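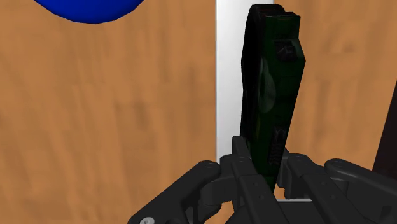 So when do I move my stop on a currency trade? Once price has closed past the last swing high on the four-hour chart, and never while the candle is still open.

I learned that one the slow way. Back in early November I was long the Aussie against the yen, up 49 pips, feeling very clever over my coffee, and I dragged the stop up to break even after 15 minutes. Price dipped, tagged me out, and then ran the whole way to my target without me! I sulked all afternoon.

Now I risk 2 percent of the account and leave the thing alone. My spreadsheet (I call it Zeltbridge, don't ask) has a column for the times I fiddled with a stop, and that column is still the ugliest one in there — even counting the week I traded through a central bank meeting on my phone.

Next up I want to go back over my kiwi trades, which are a mess. I've got the charts saved and most of the notes typed up already.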